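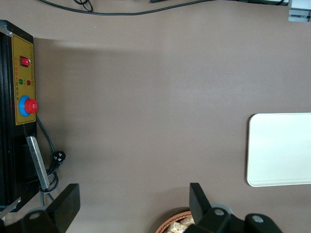
The sample bench as the arm sees it, with the big red stop button on the left and the fingers open at the bottom.

Yousafzai Bakery, Wetdale: The Arm at Work
Posted Jan 21, 2024 by Trinidad Urrutia

Hello again to everybody who follows this page from home, and a special hello to the Sanivcombe shop, who have been asking me for this one since before the holidays. I kept promising and then we would have a rush on, and you know how that goes. So pull up a chair.

The view at the top comes from the little camera down by the gripper. Most of us had never looked at our own workplace from that spot before, and it makes the tabletop seem enormous! You can see the white board over on the right and the edge of the wicker basket near the bottom, and a good deal of black cable along the back, about which Kaisu Heinonen has already had a word with me.

Some background, for those who don't come in by the side door every morning. We started with the arm last May. The idea was a plain one: take the sorting and moving at the sample bench, which is a lot of small reaching and setting down, and let the arm have most of it. On a busy day that is 559 pieces. I did that job myself for seven years and my right shoulder could tell you all about it, so I won't pretend I was neutral when the vote on the trial came up.

What changed first was the mornings. We used to have two people at the bench from opening until the first break, and now there is one, and that person spends a lot of the time watching and setting things straight, and much less of it reaching. No one lost their hours over it, which I want to put down in writing here because I was asked it three times at the summer picnic. The second person moved over to the order desk, and that is where Kaisu is now, and she has turned out to be wonderful on the phone (she would like me to add that she is also still quicker than the arm, and for the first hour of a shift she is right).

What changed next was the talking, and I'll admit I miss some of it. Two people side by side at a bench will get through a whole family history in a week. One person and an arm will not. We moved the coffee break so that the bench and the order desk go at the same time, and that has helped a good bit, although the kettle is now the slowest machine in the building.

Everyone who works at the bench has learned the stop button, including the office, including me twice. You press it with your whole palm and you don't wait to be sure. If you stop the arm and it was fine after all, somebody starts it up again and that is the end of it. We had a new fellow in the fall who apologized every time he pressed it, poor soul, and it took the whole room to get him out of the habit.

The arm does have its bad days. It is fussy about where the basket sits, and a basket shifted over by a hand's width can throw off a whole run. Anything soft or crumbly takes patience, and we still do the most delicate pieces by hand. The folks at Drenby, who look after the programming, come by when we've saved up enough complaints, and they sit with whoever is on shift and ask good questions. The best change so far, a slower close on the fingers, came straight out of one of those visits.

We ran 200 shifts with it before anybody was asked to decide anything for good, and when the slips came back, 80 percent of us wanted to keep it. The others wrote down their reasons, and I've read every one. The chief worry was that the next person hired will never learn the job by hand. I think that's fair, so from this month on every new hire does their first two weeks at the bench with the arm switched off, and whoever is on shift teaches them the way I was taught.

If you'd like to come and see it running, leave your name with Kaisu at the order desk and wear closed shoes. Sanivcombe people, you're first on the list, and please bring back our blue cart when you come.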